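Blue bins on angled shelving: bins creeping forward, lip height, and labels
Storage and Shop Layout > Small Parts

tolland_bench
Posts: 1721
I am reworking the small parts wall and need a second opinion before I order more shelf lips. Current setup is a Rurkach bay, steel uprights, shelves adjustable on a fixed pitch. Bins are the blue ribbed Zendora type, mostly the large size, with a row of small ones on the bottom two levels. Shelves are set with a slight forward tilt so the contents are easier to see and the parts slide to the front of the bin.

The problem is that the bins slide too. Pulling one bin out drags its neighbor forward, and by the end of a week the front faces no longer line up. Nothing has fallen. I have been measuring, though, and the worst one had moved far enough that its base was resting on the lip instead of behind it.

Options as I see them:
Reduce the tilt to zero and give up the visibility.
Fit a taller front lip.
Put a friction liner on the shelf.

Load per shelf is under the rating by a wide margin, so please leave that out of it.

quarterturn
What is the tilt, and what is on the base of the bins? Some of the Zendora bins have a molded foot at the rear and some are flat all the way across. They behave very differently on a painted shelf.

tolland_bench
5 degrees, measured with a digital level on the shelf itself, empty. Bases are flat. The shelf is powder coat, smooth finish.

quarterturn
Then I would start with the tilt. 5 is more than you need for a bin that size. At 4 you would still get the parts moving forward if they are fasteners, and the bins would have less reason to follow. Costs nothing to try if the brackets have the slots.

mill_and_file
Disagree. One degree is not going to change the result much on smooth powder coat with a flat polypropylene base. The movement comes from handling. Somebody pulls a bin, the ribs on the side wall catch the ribs on the next bin, and that one gets tugged along. You could have the shelf dead level and it would still happen, only slower.

Space the bins so the side walls do not touch. That fixes most of it.

quarterturn
Spacing them costs a bin per shelf. He said it was a wall, so that adds up.

mill_and_file
It costs a bin per shelf if the bins fit the shelf width exactly, and they rarely do. Usually there is a leftover gap at one end doing nothing. Split it up between the bins.

tolland_bench
There is a leftover gap, at the right end of each shelf. I had not thought of dividing it. I will measure it tonight.

On the ribs: yes, they catch. The rims also overlap slightly when two bins are pushed hard together, which I think is worse than the ribs, as one rim can ride up over the other and lift the neighbor.

pallet_nine
We run the same bins at work in a pick area. What does your lip look like? There are at least two kinds sold for that bay, a rolled steel one and a clear snap-on one that doubles as a label holder. The clear one flexes. I would not count on it to hold anything back.

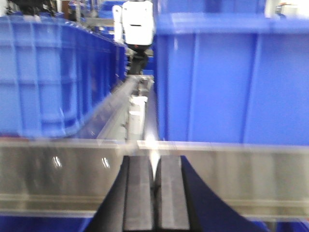
tolland_bench
Lip height is the part I keep going back and forth on. The bay came with the low version and the supplier lists a taller one at 150 for the full set, before shipping. The edge runs the full width with no break in it, and it is shiny enough that you get a couple of bright glints on the left side, so anything printed behind it is hard to read from a standing position. A taller one would presumably make that worse, and it would also mean lifting each bin higher to clear it. I pull these bins many times a day and would notice the difference.

pallet_nine
That doesn't settle which kind you have. Steel or clear?

tolland_bench
Honest answer, I would have to look at the paperwork. It was a used bay and the shelves are not all from the same batch. I will flex one with my thumb when I am out there and report back.

pallet_nine
Do that first. If it bends, the lip question is closed and you are choosing between liner and spacing.

driftpin
Liner. I have used Thevar ribbed matting on sloped shelves for over a year in a humid garage. Bins stay where they are put. Run the ribs in the matting left to right, across the slope. If you run them front to back, they act as rails and you have made it worse.

mill_and_file
Matting makes the bins hard to slide out, though. You end up lifting every one, and that is the same complaint he has about the tall lip.

driftpin
You lift the front edge a little and pull. After a few days you stop noticing. It is less lift than clearing a tall lip with the whole bin.

mill_and_file
With a light bin, sure. With a large bin full of hex bolts, that front edge is most of the weight, especially with everything slid forward.

driftpin
Fair, but then why are the hex bolts on a tilted shelf at all? Heavy bins go flat and low. Tilt is for the levels where you can't see in.

quarterturn
Agree with driftpin on that. What is in the bins at each level?

tolland_bench
From the top down: plastic fittings and grommets, electrical terminals and sleeving, machine screws, then the heavier hardware. The bottom two levels are the small bins, washers and pins. All levels have the same tilt for no reason beyond setting them all at once.

quarterturn
Then the top shelf could keep the tilt, the contents weigh next to nothing. The heavier hardware should be level.

labelmaker_tx
Side question. What are you doing for labels? I have the Jostari adhesive ones on similar bins and they lift at the corners wherever they bridge a rib. They hold on the flat panel at the front but that panel is not big enough for the part number and the description on one line.

tolland_bench
Card inserts on the small bins, nothing on the large ones yet. I was going to label the shelf edge instead of the bin, so the bins could be swapped.

labelmaker_tx
I would label the bin. Once a bin goes to the bench and comes back to the wrong slot, a shelf label is telling you something false.

pallet_nine
Both. Same code on the bin and on the shelf. If they match, it is in the right place. Use matte stock on the shelf edge if you are getting reflections. Gloss label over a shiny edge under overhead strip lights is unreadable from half the room.

mill_and_file
Matte, yes. And clean the edge with isopropyl first, used shelving always has oil on it.

tolland_bench
Update from this evening.

Thumb test done. The edge on the upper shelves flexes slightly, the edge on the lower ones does not. So I do have a mix, and I am not spending 150 to replace it.

The leftover gap at the right end is enough to put a small space between each pair of bins on every shelf but one. The rims no longer touch. On the one shelf where it does not work, I will drop a large bin and put two narrow ones in its place.

Upper levels stay at 5. The heavy level is now flat. I have ordered one roll of the Thevar matting and will try it on the machine screws only.

driftpin
Cut it a bit short of the shelf depth or it will curl up against the lip.

quarterturn
I still think you should try 4 before putting down any matting. You will not know which change did the work.

tolland_bench
Noted. I am changing one shelf at a time, so there will be an untreated one to compare with. I put a strip of masking tape down the side of each upright and marked the bin fronts in pencil. Will post the movement when there is some to report.

labelmaker_tx
If you find a label stock that stays down across the ribs, please post that too.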